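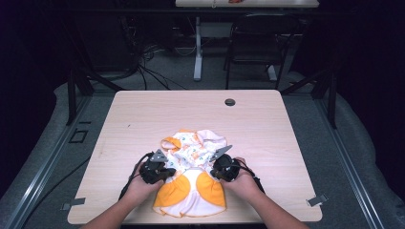
Orange trim, a printed top and a full skirt, laid out on the table.

From the Clothes Closet
16 May 2020
By Fredy Chávez

Hello again from the Chambi Closet, and thank you to everyone who wrote back after the last newsletter to ask whether we were still going. We are, after a fashion. The door on Villwood Street is shut to browsers for now and we all miss the noise, but the clothes are still coming in (you have all been cleaning out your bedrooms, haven't you?) and they are still going out again, bagged up by size and left on the porch rack with a name on the bag. If you had told me last year that I would be handing pajamas to people through a window I'd have laughed, and yet I've gotten pretty good at it.

What I wanted to write about this month is dresses, and folding them. I know that sounds like a small thing to fill a page with, but it is the question I get more than any other, and I got it twice more this week from the Lukville side, where they are getting a closet of their own ready and have been stacking things in a spare bedroom in the meantime.

Shirts and pants are easy. A shirt is more or less a rectangle with arms, and once you have folded a few dozen your hands do it while you think about supper. A little girl's dress with a gathered waist and a flared skirt is another animal. The top is tiny and the skirt is enormous, so if you fold it like a shirt you get a neat square at one end and a great fluffy wad at the other, and the stack leans, and then the whole stack is on the floor. The one in the picture is just the kind I mean. I love it, by the way. Those big solid orange panels coming down either side of the white, and then the small orange and teal-green print on the top, so that the loud part and the quiet part get along. And the thin orange edge that goes all the way along the wave of the hem! I have a weakness for a good edge. Anyone who has sewn a binding around a curve like that will know it isn't done in an evening.

So, the way I do it, which I learned from my aunt in Dorkent, who raised a houseful and ironed everything including dish towels.

Start with the dress flat on a table, neck away from you and hem toward you. A bed will do if a table is all covered in schoolwork, as ours has been since March, but a bed gives under your hands and you end up chasing the wrinkles around. Fasten whatever fastens. Buttons, snaps, the little hook at the back of the neck that is always undone when it comes to us. If there is a sash, tie it loosely or lay it up over the chest so it gets folded inside. Long sashes left trailing out of a stack are the cause of more tangles than I care to describe.

Next take hold at the two sides of the waist and give a light pull outward. This is the step most people skip. The waist seam is where everything bunches, and one small tug there settles the gathers below it and takes the slack out of the top above it. Then go back up and straighten the top. Find both sleeves. You'd be surprised how often a sleeve has stayed tucked up inside from the wash, and you only discover it when a child is standing there with one arm out and a very put-out expression. Smooth from the middle outward with the flat of your hand, and leave the gathers alone. They are meant to be puffy and will go right back to being puffy no matter how firmly you speak to them.

Now bring the sides of the skirt in toward the middle, left and then right, until the skirt is about as wide as the top. On a very full skirt the two sides will overlap, and that's fine. Lay the sleeves in across the chest. At this point you should have a long strip the same width all the way down, and if you do, you are past the hard part. Fold the hem up to the waist, then fold the whole thing once more so the top comes down over it. Turn it over so that the nice side is showing. For the toddler sizes you may not need that last fold at all.

My aunt would put a sheet of tissue in the first fold of anything with a stiff skirt. I do this for party dresses and first communion dresses and skip it for everything else. Tissue costs money and most of what we handle is going to be worn to dig holes in a yard.

If you would rather hang them, hang them! We hang the larger sizes ourselves. But small dresses slide off grown-up hangers, and the child-size hangers have a way of leaving the building with the dresses on them (no accusations, it has been going on since we opened). Folded in a bin, on their edges like file folders instead of piled up, you can run your finger along the row and see every print without digging. A grandmother from Dorkent told me she had set up the children's dresser this way after seeing our bins, and that it lasted four whole days, and I told her that was longer than it lasted at my house.

A word about washing, as long as I have you. Please do wash what you send. I know you know, and nearly all of you do, and it matters more than usual at the moment. We are also setting every bag aside for a few days when it arrives before we open it, so if you dropped something off and haven't heard from us, it is only resting. For clothes with bright color next to white, the way that orange sits next to the white there, use cold water the first couple of times and don't leave it sitting wet in the machine overnight. I lost a perfectly good sailor collar that way when my youngest was small and have never fully forgiven myself. Turn printed things inside out. Dry them flat or on the line if you have the weather for it, and give the waist that same little sideways tug while the cloth is damp, which will save you most of the ironing.

For those who like to hear how we are doing, I sat down with the notebook one evening. Between opening and the end of April we passed about 4,000 pieces of clothing along to other families, which I had to add up again because I didn't believe it the first time. And there are 114 households signed up for porch pickup this spring, a good many of them new to us. To the new ones, welcome, and please don't be shy about saying what you need. "Two girls, both growing, one hates tights" is the most useful note anyone has ever sent me.

What we are short of: boys' pants with the knees still in them, as ever. Summer sleepwear in the middle sizes. Sun hats. Light sweaters for the evenings. What we have plenty of, and would love to see go out: baby sleepers, winter coats (I realize it's May), and dresses. We have a lovely lot of dresses just now. I suspect that with the recitals and birthday parties and Easter dinners called off, a lot of them were bought or made for an occasion and then never got one, and the child has gone and grown anyway. Several came in with notes pinned on saying "never worn." If you have a daughter or a niece or a small neighbor who would be happy to wear a party dress to the breakfast table, this is the time to ask. I can think of worse ways to get through a long stretch at home than in a full skirt that goes out when you spin.

We can't let you come in and choose, so we've been doing the choosing by telephone, and it has been much more fun than I expected. You give us the size and the favorite color and anything that is strictly forbidden, and we put together a bag. Last week a very serious young lady from Lukville got on the line herself to explain that she would accept orange, purple or "shiny" and wished to see no bows. We did our best. She got one that is very nearly shiny.

Mending is going on too, quietly, in various kitchens. If you sew and would like a bag of things to work on, let me know and I'll leave one on the rack for you with thread to match as near as I can manage. Mostly it's hems, loose trim and missing buttons. The trim is the fiddly one. Where an edging has come away for only an inch or so, please catch it by hand, with small stitches from the inside, before anybody decides to pull the rest of it off and start over. Buttons we have by the jar. If you don't find a match, change the whole row and make it look like you meant it.

As for the summer, we still have the back-to-school exchange penciled in for August, in the parking lot if it has to be, with the tables spread well apart. I'm not going to promise anything beyond the pencil. We'll put the details in this newsletter as soon as there are any, and on the card in the front window for those of you who walk by.

Porch pickup continues mornings, as before, and drop-offs can go in the wooden bin by the steps at any time so long as the lid will close. If the lid won't close, please take the bag home and try again another day. The raccoons of Villwood are well dressed enough already.

Pickup bags: call or write with sizes, and leave a number where we can reach you.
Drop-offs: washed, dry, and in a tied bag, please.
Wanted this month: boys' pants, sun hats, summer sleepwear, light sweaters, child-size hangers.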